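4.2 Grasp point selection on printed fabric

The planner receives a wrist view and returns two grasp points, one for each gripper. In our first version the points came from a contour detector tuned on plain towels. It worked on single-color cloth laid on a plain surface. On clothing with large prints it often placed a point on a printed line in the middle of the garment, where a pinch lifts a small tent of fabric and leaves the edges where they are.

We replaced the detector with a segmentation network trained on 583 hand-labeled views from the Tondutitz set. The network outputs a garment mask and a separate map of outer edges. Grasp candidates are sampled from the edge map only, and a candidate is dropped if its approach direction passes within 13 mm of the other gripper. The motion controller is the one described by Þórarinsdóttir and Olier and was not changed, apart from a lower closing speed.

Labeling rules were kept short. Annotators traced the outer edge of the garment, ignored folds inside it, and marked any part hidden by a finger or a hand as unknown. Unknown pixels do not count in the loss.

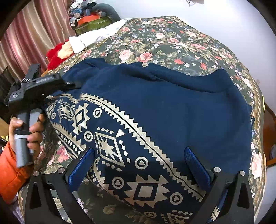
Figure 6. Wrist view of a fleece garment on a floral bedspread.

Edge maps are least reliable when both the garment and the surface under it carry a pattern. The cream band across the navy fleece in Figure 6 has zigzag borders with much stronger contrast than the rumpled edge of the garment near the top, and the roses on the bedspread add more short contours outside it. The old detector ranks candidates by contrast, so views of this type go to the Rornulmont test split, which we report separately in Section 5.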